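Materials and Interiors, Week 9
Wood on the outside: veneer, grain, and how to read a panel
Notes for 11/19/21 — Clem Fairweather

Read these before studio and bring a pencil. We have a lot of ground to cover and I would love to spend most of the session with real samples in our hands!

Why thin wood?

A veneer is a thin sheet of real wood glued to something else. Students sometimes arrive thinking of it as a cheat, a way of dressing up bad furniture. I hope to talk you out of that. People were laying veneer in ancient Egypt, and some of the finest cabinets ever made are veneered all over. A single good log can cover an enormous amount of surface once it has been sliced, and the wildest figure (burls, crotches, curls) often comes from wood that would twist and crack if you tried to build with it solid.

The other big reason is movement. Solid wood swells and shrinks across the grain as the air gets damper and drier, and it hardly moves at all along its length. A wide solid top has to be allowed to move or it will split. A sheet of veneer on a stable core mostly stays put, so you can make a wide, flat surface with no gaps and no special joints.

How the log is cut

The same log gives very different faces depending on the direction of the knife.

Rotary cut. The log spins against a long blade and the wood peels off like paper towel from a roll. Broad, wandering patterns, very little waste. Most softwood plywood is made this way.

Plain sliced (also called flat sliced). Half a log is sliced parallel to a line through its center. You get the tall arches most people call cathedral grain.

Quarter sliced. The knife meets the growth rings close to a right angle. Straight, narrow stripes, and in oak those lovely silvery flakes. My favorite, as anyone who took the September workshop already knows.

Rift cut. Used mainly on oak, at a slight angle to the rays, so you keep the straight lines and lose most of the flake.

Matching

Slices come off the log in order and are kept in order. What you do with neighboring slices is a design choice. Turn every second one over, like opening a book, and you have book matching, with mirrored pairs. Lay them side by side without turning and you have slip matching, where the pattern repeats. Book matching can look striped under strong light, as alternate leaves show opposite faces and catch the light differently — tilt a sample by the window and you'll see it.

Then step back and think about the whole piece. Does the grain run up the doors or across them? Does it carry over from one door to the next? Pale, quiet grain is forgiving at office scale, where a long run of storage has to sit calmly beside desks and a patterned carpet. Strong figure wants more planning.

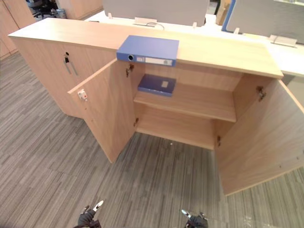

Edges, where the truth comes out

A panel's face can be convincing from any distance, so go straight to the edge. On solid wood, the lines on the face turn the corner and show up as end grain. On a veneered board you'll find either the bare core or an edge band, and a fine glue line where the band meets the face. Printed surfaces give themselves away by repeating: find one distinctive knot, then look for its twin.

Eluned Ruddock's chapter on edge treatments is in the course reader. Skip the section on machine settings for now, but do read her pages on solid lipping, which are wonderful.

For next week

Choose one piece of wooden furniture you use every day. Draw the front and one end, with arrows for grain direction on every part. Write 200 words on what you think it is made of and how you can tell. Uncertainty is fine, just say which clues disagree.

Xiaoqing Dai has the sample box and will open the materials room at lunch. Please put the veneer leaves back in their numbered order.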